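Last updated: October

Re: Recall work with a deaf dog
Posted by Eyerusalem Weldu, 8.36 pm

> Lemma is nine and the vet says she has lost nearly all her hearing.
> She still wants to go off the lead at Damer but I am frightened to let
> her. I have ordered a vibrating collar. Do I just buzz it and hope she
> looks round? Any advice welcome, she is a collie cross and very food
> driven.

Hello,

Please don't take the collar out on a walk yet. A dog that has never felt one has no idea what the buzz means, and plenty of them bolt or freeze the first time. Mine sat down and refused to move.

Start indoors. Put the collar on with the power off and leave it on for short spells over a few days, until she ignores it. Then hold it in your hand, buzz it once on the lowest setting and give her a piece of chicken straight away. Do this ten times, then stop for the day. When she starts looking for the chicken as soon as it buzzes, put it on her and carry on in the same way.

After that, wait until she is facing away from you. Buzz, and when she turns round give her your hand signal and the food. I use a flat hand to the chest for "come". Pick something you can do with a lead in the other hand, and make sure everyone in the house does it the same way.

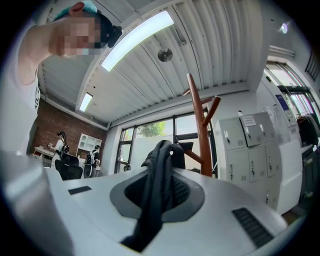
Teal cap, indoors under the strip lights.

Outdoors, keep her on a long line for a good while. I kept Umen on one for 200 walks - I have it all in a notebook - and he was coming back well before the end of it. He is a terrier though, and a collie may be quicker. Keep her in sight at all times, and turn back before she gets to the bend at Damer where the path drops down to the beck.

Do check the range on yours. Mine claimed 100 metres and started missing at half that in the trees. Charge it the night before as well. Two small things: take it off at night, and look at the skin under the contact points when you do. Umen got a sore patch in the first month from having it too tight. You should be able to get two fingers underneath.

Waking her up is worth some thought too. Deaf dogs can snap if they are touched while asleep, even very gentle ones. I put my hand in front of his nose first and let him smell me, then stroke his shoulder. Visiting children are told to leave him alone in his bed.

Is she still hearing anything at all? Some old dogs keep the low sounds, and stamping on a wooden floor may be enough to get her attention in the house.

Eyerusalem

Contact the list owner | Copyright remains with the authors of messages | Back to top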